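Home > Storage > Desk & Craft > Open Bins
Basket | Delivery | Returns | Help

February
Posted by the Flosley shop desk

Tristeo clear desk bin, large

Back in stock after the Christmas gap. Same bin as before, same mould, new supplier for the outer boxes so they should stop turning up with the corners crushed. Sorry to everyone who had that.

Clear plastic, open top, rounded corners, thick rim you can get your fingers under. Made for the back of a desk or a cubby shelf, where all the small stuff ends up. Cord, little pots, beads, bits still in their bags. You see what's in it from the side so no label needed, unless you like labels. 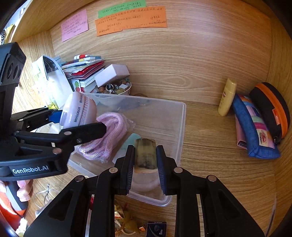 Sold singly or in packs of 4 and 8. The 8 works out cheapest per bin and ships in one box. Bins nest for storage when empty - they do grip each other a bit when new, so twist, don't pull.

Product code 197. Old code still works in the search box but will go at some point.

What people keep in them: mostly craft things, going by the emails. Braided cord is a good one, coil it and drop it in, leave it in its bag if you dont want it picking up fluff. Small lidded pots go in on their sides if there's no height on your shelf. Loose beads we'd say no, not straight in the bin. They find the corners and you'll be there all evening. Put them in a bowl or a pot first.

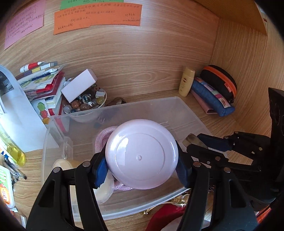 Cleaning - warm water, washing-up liquid, soft cloth. Not the dishwasher, the rim can go out of shape. Not scouring pads either, they scratch and you can't get it out after. Sticky label residue comes off with a drop of cooking oil, then wash again.

Lids: none for this one yet. We've asked. The Addo lids do NOT fit, they look like they should but the corners are a different curve. Please don't order them together, we had a lot of those back last year.

The Millau tray does sit inside, flat on the bottom, if you want a layer for pins or findings. Sold seperately, see Desk & Craft.

Stock: 2000 in this delivery, across singles and packs. Trade orders, email first and we'll put yours aside.

Delivery as usual, order before noon and it goes the same day. Returns fine if unused and in the packing. If one turns up cracked send us a photo of the bin and the box, don't post it back, we'll just send another.

Filed under: Clear storage, Desk tidying, Beads and cord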